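Search this site Search Go
May
By the Automation Desk

Rostungate has changed the maintenance schedule for the kitchen cell at its Ivell site, after wear in the gripper linkage led to missed grasps. Fingertips will now be replaced every 194 hours of running, and the linkage checked for play at the same time. The old schedule covered the fingertips only.

The cell uses a single arm with a Prado gripper and a wrist camera. Recalibration after a fingertip change takes up to 71 minutes – most of it spent on the camera offset, which is checked against fixed points on the worktop.

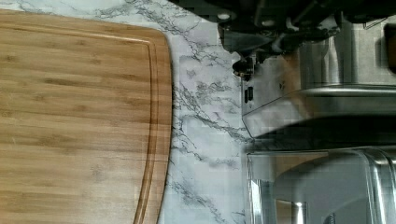

Camera offset is the step that causes most of the repeat work. Technicians bring the gripper in low over the counter and compare the wrist view with the stored one. A bamboo board with a juice groove gives a clean straight line to work from, while the brushed steel of the appliance opposite throws back reflections that can upset edge detection. Glass is harder again, and clear containers are left until last.

Mornero, which services the cell, has also cut the approach speed to 4 per cent for the first 100 moves after any refit. Fasteners on the gripper plates are then checked again before full speed is restored.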